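A visit to the Zevusach knitwear mill

Posted 2020-04-03 by Solange Hawthorne

I have been buying jumpers from Zevusach for six years and had never thought much about where they came from. Last July they held an open day at the mill and I put my name down. My notes have been sitting in a drawer since then, and I have finally typed them up.

The mill is at the far end of Anotberg, past the bus garage and over the river. If you drive, use the lower car park, as the upper one is for staff and fills up early. I came by train and walked from the station, which was easy enough apart from the hill. Entry was free but you needed to book, and groups were kept to eight people. Ours met in the old dye house, where there was tea and a rail of coats for anyone who had come in short sleeves. The yarn store is kept cool, even in summer.

Our guide was Garnet Lapointe, who runs the finishing room and had been taken off it for the day. He talked quietly and the machines were loud, so my advice is to stand near the front.

The yarn store

We began with the yarn. It comes in on cones and is stacked by colour and then by weight, with the lot number written on a card. The lot number matters more than I had realised. Two cones of the same navy from different lots can look alike on the shelf and then show as a stripe across the back of a cardigan. If a lot runs out in the middle of an order, they stop and start the next garment with the new one.

Most of what they use is lambswool. There is some merino for the finer jumpers and a wool and cotton mix for the summer tops. I asked about cashmere. They did two seasons of it and gave up, as too many pieces came back with holes at the elbow.

The feel of the yarn on the cone is nothing like the finished jumper. It is oily and a bit stiff, and the oil stays in until the garment is washed. Several people in our group said they would never have bought it on that basis.
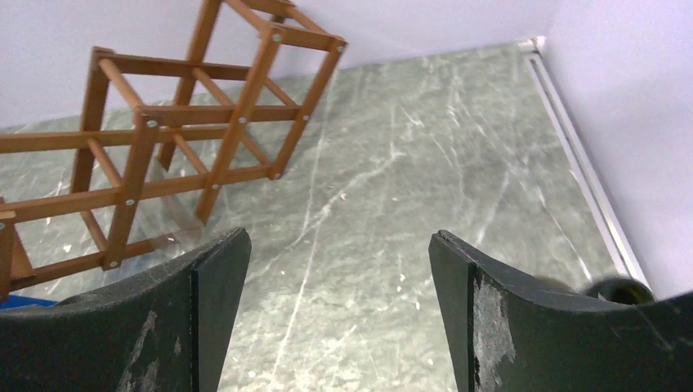

The knitting floor

There are two kinds of machine on the knitting floor. The newer ones knit a whole panel from a file, shaping included, and one person can look after several. The older ones are hand-operated flat frames, kept for scarves and for the thick fisherman's rib that the newer machines don't handle well. Abbas Jafarzadeh was working one of these and let us watch him do the neck end of a front panel. He moved the carriage across, shifted a few stitches with a small tool, moved it back and checked the edge with his thumb. He said it took him most of a winter to get neat at it.

A plain crew neck is made from a front, a back, two sleeves and a neckband. All of them are knitted to shape, so there is very little waste. Cheaper jumpers are often cut out of a length of knitted cloth and overlocked at the seams. You can tell the difference by looking inside at the armhole. If you see small marks running alongside the seam where stitches have been moved, the piece was shaped on the machine. If you see a cut edge bound in thread, it wasn't. I have since gone through my own drawers and have more cut ones than I expected.

Linking

This was the part I liked best. Linking means joining the neckband to the body stitch by stitch, on a round machine with a ring of points. Each loop has to be put on its own point by hand. Océane Arsenault was doing necks in a dark green and didn't look up much, and I don't blame her. A missed loop will run like a ladder in a pair of tights once the jumper has been worn a few times. They have trouble finding people to train for this job, and Garnet said it is what holds up the orders in autumn.

Washing and pressing

After linking, everything is washed. The oil comes out, the wool fills out and the jumper shrinks to its proper size. They wash a test piece from each lot first and measure it. Then the garments are tumbled, pulled on to flat frames in the right size and steamed. We were handed the same style before and after washing, and the first one was long, thin and rather scratchy. The second was the jumper I know.

I asked Garnet how he washes his own. His answers, as I wrote them down:

Wash wool less than you think. Hang it by an open window overnight and see if it still needs it.

Use cool water and a wool wash, and keep the rinse at the same temperature.

Press the water out in a towel. Don't wring.

Dry it flat, away from a radiator.

Take bobbles off with a comb, not a razor. Most of them come in the first few weeks of wear and then it settles down.

Fold jumpers for storage. A hanger will pull the shoulders out of shape. 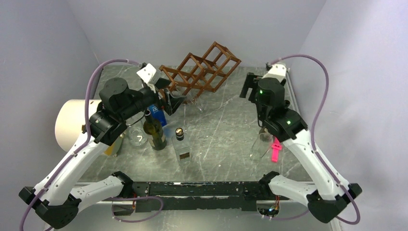

The mill shop

The tour ends in the shop, as these things do. It is one long room with current stock on the left and seconds at the back. Seconds are marked with a red thread through the care label. Most of the faults are small, such as a slight change in colour at the cuff or a sleeve that measured a little long. Gerardo Layug was on the till and would point out the fault on each piece if you asked, which saved a lot of hunting.

I tried on three things:

The Fraser crew neck in oatmeal. This is their standard jumper and the one I already own in grey. The fit was the same as my old one, fairly straight in the body with a close neck. I am a size 12 and take the medium.

The Fraser cardigan in rust. It was a lovely colour, but the sleeves finished above my wrist bone and the pockets sat too high for me. A taller person would want to go up a size.

A ribbed roll neck in dark green. It was heavy, warm and roomy enough for a shirt underneath. It had a pulled thread inside the hem, so it was among the seconds at a good price. I bought it, and wore it through most of this winter.

There was also a table of hats and gloves by Goditz, a smaller maker who uses Zevusach's leftover yarn. I bought a pair of fingerless gloves from there. They have held up well, though the thumb on the left one has gone a bit baggy.

Practical notes

The tour took longer than the time on the ticket, so don't book a tight train home. There are steps between the knitting floor and the linking room, and a goods lift that staff will take you up in if you ask at the start. Photography was allowed everywhere except the design office. Wear flat shoes. The floor has oil on it in places.

They take card in the shop but the tea stall was cash only. There is a toilet by the dye house and another upstairs.

The mill is closed to visitors at the moment and this summer's open day has been put off with no new date. The shop is still sending out orders by post, although they ask people to allow extra time. The seconds aren't listed online. If you want one, you can ring with your size and the colours you like and they will tell you what is on the rail.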